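August | By the shop desk
Print this article | E-mail this article

A Bench Arm for the Small Shop

Norex sells its bench arm kit for $3,620, and for that you get the arm, a two-finger gripper, a small camera that bolts on at the wrist, a power supply and a year of the software. We ran one for most of a summer at Cabrera, a repair and light assembly shop in Prurnton with one long bench and not much floor to spare.

The kit came in two boxes. Bolting it down took a morning. The instructions for the base are good, with full-size drawings and the right screws in labeled bags. The wiring section is worse. It refers to a connector that was on an older version, and we lost an hour to it before calling the dealer, Hitell, who knew about the problem and e-mailed a corrected page.

Teaching the arm a job means moving it by hand through the steps and saving each one. A simple pick and place took us 23 minutes the first time. After a week we could do one over a coffee. The longest trial we gave it was moving plastic housings from a tray to a fixture, 400 in a row. It missed some early on when the tray had been bumped. Once we screwed down a stop for the tray, the misses mostly went away.

The gripper is the weak part. The rubber pads wear at the tips and a replacement set costs extra. It handles boxes and round stock well enough, but thin washers defeat it. Hitell sells a suction head for $266 that we did not try.

Noise is low. You can hold a conversation next to it, and the stop button is big and easy to reach.

The wrist camera is the reason to buy this kit over a cheaper one. It lets the arm find its place again after the bench has been cleared or the base nudged, and it needs very little to work from. Norex suggests printed markers, but plain painter's tape did the job for us, and a blue cross on a gray top is easy to tell apart in the software. Tape is cheap, and it also tears and peels, so check that both lines still run unbroken before you set a new reference, and put down fresh strips where there is a gap.

Comments (3)

benchdog: Does the software keep working after the first year or does it lock you out?

t_marsh44: Bought one in the spring. Same trouble with the wiring page. Pads lasted me over two months.

lowgear: Would like to see the suction head tested.
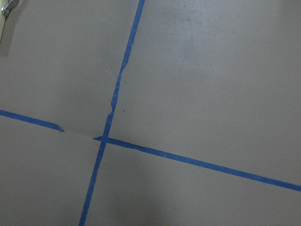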